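Subject: Re: Mom's 100th - old photos and the family letters

To the cousins list,

I'm answering the message that went out last month, which I have quoted below so everyone has the same thing in front of them.

> I'd like to put together a book for Mom's birthday in September. She will be
> 100 and I don't want another sheet cake and a banner. Does anybody still
> have the letters from the Illero years, and the pictures from the house on
> Khoury Street? I have the wedding album and nothing before it. Also, who
> knows what year Grandpa left the cannery? I have been told two different
> things. If you have anything, please tell me what it is before you mail it,
> I don't want boxes getting lost.

I have the letters. They came to me when we emptied the upstairs closet, in a hatbox with a string around it, and they have been on a shelf in my hall ever since. Most are from your mother to mine. They start the spring she moved out to Illero and go on until the phone was put in, when they drop off to birthdays and Christmas.

I have been reading them in the evenings. A lot of it is weather and what things cost. She writes about a coat she was making over for the second time, and a neighbor who kept geese, and how the bus to Bokier only ran when the driver felt like it. There is one long letter about your brother being born, which I think should go in the book whole. There are two I would leave out. They concern the falling out over the house, and she may not want that read aloud at a party. I'll send you copies of those separately and you can decide.

As for the cannery, she mentions it in a letter with no year on it, only "October." She says he has turned in his apron and is sleeping until seven. The same letter says my mother should not worry about the stairs with the baby coming. I was that baby, so it has to be the fall before I was born. That fits the later of the two dates you were told.
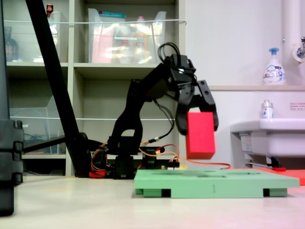
Do the letters have to be mailed, or can they be scanned where they are?

They can be scanned where they are. I would like to keep the originals here until the party and then hand them to your mother in person, hatbox and all. The paper is thin and some of the folds have started to split. I have been doing a few each night after supper and I lay them flat under a dictionary first.

The Khoury Street pictures are another matter. I have only a handful. The best one is of your mother on the front steps at eighteen or nineteen, squinting, with her hair pinned up and one shoe off. She looks cross. On the back my mother wrote "would not smile, her feet hurt." I never knew her with dark hair, so I looked at it a good while before I was sure who it was.

The rest of that set went to the Truvano side of the family when the house was sold. I remember a brown album with a cord through it, and I remember being told not to touch it. If one of you on that side has it, please write to the list. Even one picture of the kitchen would be good to have. She talks about that kitchen in nearly every letter.

On the printing, the shop near me wants the pages by the middle of August. They quoted me a price for 200 pages, which is more than we need, but I would sooner cut it down than run short. Hard cover costs extra and I think it's worth it. I can pay for the copy that goes to her, and anybody who wants their own can settle up with me afterward.

A few things I still need from people:

The name of the dog in the wedding picture.

Whether the blue house in Bokier was rented or bought. The letters say both.

Any recipe of hers in her own handwriting. A stained card is fine.

Please answer to the whole list so we don't do the same work over again - and don't mention any of this to her on the phone. She asks me what I'm up to every time she calls, and so far I have told her I'm cleaning closets.

Your cousin at the old address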